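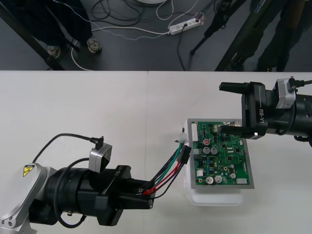
October
By the Denulo project group

5. Can it do the chore yet?

The earlier sections dealt with how the policy is trained. In this one we ask the question that visitors to the lab ask first, and that we find the most exciting part of the work: can a two-armed machine do a job that a person does without thinking, at home or on a shop floor, and do it well enough that the person can walk away? We tested Podetik, our controller, on six chores. Three come from the household (folding a hand towel, loading a dish rack, wiping a counter and putting the cloth back) and three from a small assembly shop (seating a wire connector on a circuit board, sorting mixed screws, closing a boxed kit). Each chore was tried 60 times with no human help once the arms began to move.

5.1 What counts as done

We scored a chore as done only if a person would have had nothing left to do afterward. A towel folded into a lump in the right place is not done. A plate leaning on the rack so that it would slide when the next plate goes in is not done either. This is a hard rule, and it makes our numbers look worse than those we would get by scoring each step. We kept it anyway. A machine that finishes most of a chore can easily cost more time than it saves, as anyone who has refolded a badly folded sheet will know.

We did keep the step scores, and they are given next to the final scores in the appendix. They tell us where the trouble is. In five of the six chores the reach and the first grasp went well nearly every time, and the losses came later, when an object had to meet another object.

5.2 The connector job

The connector job is the one we care about most. It is ordinary work. In the Grolitz shop, where we watched assembly workers before we wrote the task, it is given to new hires in their first week, and after a day or so they chat while doing it. It also packs nearly everything that is hard for a machine into a space smaller than a hand. The part being held is soft at one end and stiff at the other. The place it has to go is crowded with other parts. The board must stay put while it is pushed on.

Figure 2 shows the setup during an attempt, with the two arms on opposite sides of the board. The left gripper pinches the wires, in black, green, red and black, and their black multi-pin housing is near the left edge of the board. The right gripper is at the top edge. The board itself sits up off the table on a white plastic support, and each wrist carries its own camera.

We split the work between the arms on purpose. One arm handles the wires and the other looks after the board. When we first tried the job with a single arm and a clamp, the clamp did its part very well and taught us little, as few homes or small shops have the right clamp for every object. People use their other hand. We wanted Podetik to learn that too, and it is a real pleasure to watch it do so. In late training the right arm began to press down a moment before the left arm pushed, though no reward was ever given for timing.

Out of 60 attempts, the connector was fully seated in 11. This is the lowest score of the six chores, and we are still very happy with it. The version of the policy we had in the spring never managed it, and the change between the two versions was a modest one (Section 4.3).

5.3 Why wires are difficult

A gripper that holds a stiff part knows where the far end of the part is. With wires, that knowledge is lost. The gripper holds the bundle and the housing hangs somewhere past the fingertips, turning a little whenever the wires twist. If the policy moves the gripper to the right by some small amount, the housing may move by the same amount, or less, or may tilt and hardly move at all.

People get around this in a simple way. They slide their fingers up to the housing and hold that instead. We expected Podetik to copy the habit from its training data, which is full of it, and in a good share of the attempts it does. In the rest it keeps its first hold on the wires and tries to steer the housing from behind. Sometimes this works, and when it does it looks like threading a needle with chopsticks. More often the housing touches down beside the header, the wires bow, and the policy backs off and starts over.

The starting over is worth a few words. Older controllers that we have used would push harder at this point. Podetik lifts, waits and comes in again from a slightly different angle. We had hoped for this but did not design it in by hand. We think it comes from the recovery clips described in Section 3, in which the operator was asked to start from a bad position and get out of it.

5.4 The view from the wrist

The wrist cameras matter a great deal for the connector job and much less for the household chores. With the wrist views turned off, towel folding was about as good as before. The connector job fell to nothing. The fixed camera simply does not see enough of the housing once the fingers are close to the board, and the board is full of small dark parts that look a lot like it: chips, pin headers, other connectors.

There is a catch. The closer the wrist camera gets, the more the gripper itself fills the view, and in the last part of the push the pins are often hidden from every camera we have. A person at this stage stops looking and goes by feel. Our grippers report finger position and motor current, and the policy is given both, but this is a thin sort of touch. We believe better fingertip sensing would help more here than a larger model would, and we are keen to try it.

5.5 Home and shop compared

We had guessed that the shop chores would be easier than the household ones. A shop is tidy, the parts are all alike, and the same job comes back again and again. Screw sorting bore this out and had the best score of all. The connector job went the other way, and so, to a lesser degree, did the boxed kit, whose lid has to be lined up on all sides before it will close.

The better guide seems to be how much slack the chore allows. A towel can be laid down a finger's width off and still be a folded towel. A cloth can go back on its hook in any number of ways. A plug has one way in. When we ranked the six chores by slack, as judged by workers at Grolitz and by a group of home testers in Munshi who had not seen the results, the ranking matched the scores except for a swap between the dish rack and the kit box.

If this holds up over a wider set of chores, it gives a handy rule for deciding what to hand over first. Wiping, sorting, carrying and rough folding look close to ready for use in places where a slow machine is welcome. Jobs with a tight fit are not ready, and for now we would not leave one running on boards that someone means to sell.

5.6 Speed

All of the chores were slower than a person, and the connector job was slowest by far. Most of the extra time went into second and third approaches, so speed and success are tied together here: a policy that gets the hold right the first time would be faster without moving its arms any faster. We did not set a time limit on the household chores. For the connector job we stopped an attempt after 2 minutes and scored it as not done. In a few of the stopped attempts the housing was over the header and level when time ran out, and these are marked separately in the appendix table.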